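Two-Bin Sorting Comparison

The two-bin sorting comparison is a small bench procedure for judging robot grippers against one another, along with the cameras that guide them. It was put together at the Prudell workshop by Beril Ersoy and Fasil Negash, who wanted something that could be set up before lunch and taken apart again by supper, and it has since been picked up by a handful of other workshops that like it for much the same reason. In its usual form an arm has to pick small, light items from a tabletop and set them down in one of two open bins, and the whole exercise is repeated with each gripper under review while everything else is left as it was.

Background

The procedure grew out of a disagreement, and a fairly friendly one. Ersoy had been using a slim two-finger gripper known in the workshop as the Aretti, and she was very fond of it. Negash preferred the Oakley, a broader design whose fingers open wider but take up more room when they go down into a container. Each of them had a drawer full of notes showing that their own favorite was better, and the trouble was that the notes had been made with different items, at different tables, and in one case with a different arm altogether.

In August they agreed on a common set of items and a common way of scoring, and the first full comparison ran to 617 attempts. Dilek Akgül, who joined them partway through, added the rule that a dropped item is left where it lands until the attempt is over, so that the operator isn't tempted to nudge it back into an easier spot (a temptation that anyone who has spent an afternoon at a bench like this will recognize!).

Equipment

The arms are mounted on rails at the edge of a wooden table, and they share the space in the middle. Pill bottles and small balls are the customary items, the bottles because they are smooth and tip over easily, and the balls because they roll. The bins are white and open at the top. A camera near the wrist gives the close view of the fingers, an overhead one takes in the table, and side cameras look across the wood at a low angle.

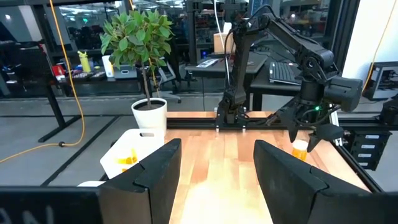
Wrist view, with a capped pill bottle standing between the fingers of the arm on the right.

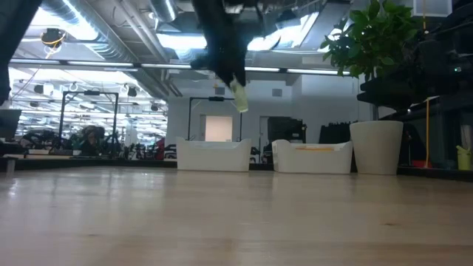
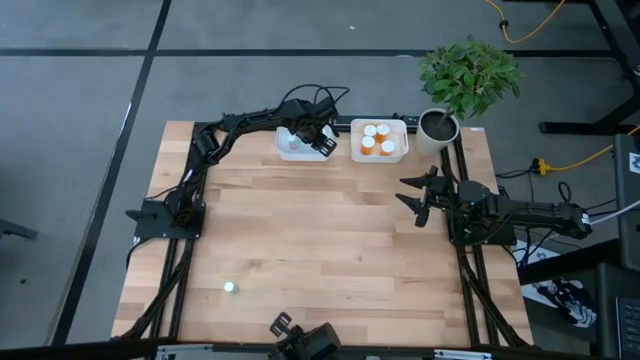
View of the whole table. The left arm is reaching into one bin and four bottles stand in the other.

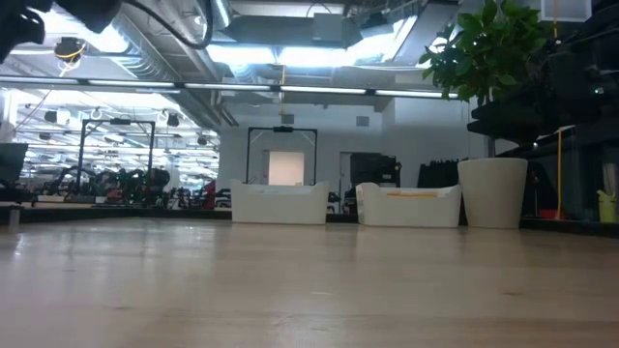 Procedure

A session begins with the operator placing the items by hand, following a printed layout. The starting layouts are numbered, and there are 29 of them in the current set, ranging from very gentle ones, with plenty of space on every side, to a few that Akgül drew up on a bad day and that people still complain about. Each gripper is tried on every layout in the same order, and the controller settings are kept the same throughout, apart from the opening width, which may be adjusted once at the start and then left alone.

An attempt counts as clean if the item is picked up at the first closing of the fingers and released inside the correct bin. If the fingers have to open and close again, the attempt is written down as a second grasp, and if the item touches the rim on the way in, that gets a mark of its own. Rim touches were left out of the early score sheets and were brought in later at the request of Gönül Avcı, who had noticed that broad fingers and a crowded bin make poor company. Bottles are expected to end up standing. One that falls over after release is still counted as delivered, but it gets a small letter t beside it.

Cameras and controllers

Although it was meant for grippers, the procedure has turned out to be just as handy for comparing views. The wrist camera is at its best in the last stretch of an approach, when the fingers and the item are close together, but the fingers themselves take up a good part of what it can see. The overhead camera has a much better idea of where the bins are and of what the other arms are doing. Low side views are useful for judging height over the table – they also pick up a great deal of ceiling light reflected in the wood, and operators new to the work often need a little while to get used to it.

Ozan Şimşekoğlu later ran the same layouts with a second controller, called Turo, keeping the Aretti gripper on for the entire run. Over 802 attempts he found that Turo approached the items more slowly and needed fewer second grasps on the bottles, while the results for the balls were close enough that he didn't care to name a winner. His notes also include 69 attempts that were set aside after a cable worked itself tight at full reach and tugged the arm a little off its path. The present instructions ask the operator to move every arm through its full reach once before scoring begins, and to look over the cable loops while doing so.

Limitations

The items are all light, so the procedure says very little about how a gripper will manage with weight. Soft goods, flat cards and anything with a handle are outside it too. Results from one table shouldn't be set beside results from another unless the bins match in height and rim, a point on which Ersoy and Negash are in complete agreement. They have never settled which of the two original grippers was better. The Aretti came out ahead on bottles placed in crowded bins, the Oakley came out ahead on balls, and both are still in use at Prudell.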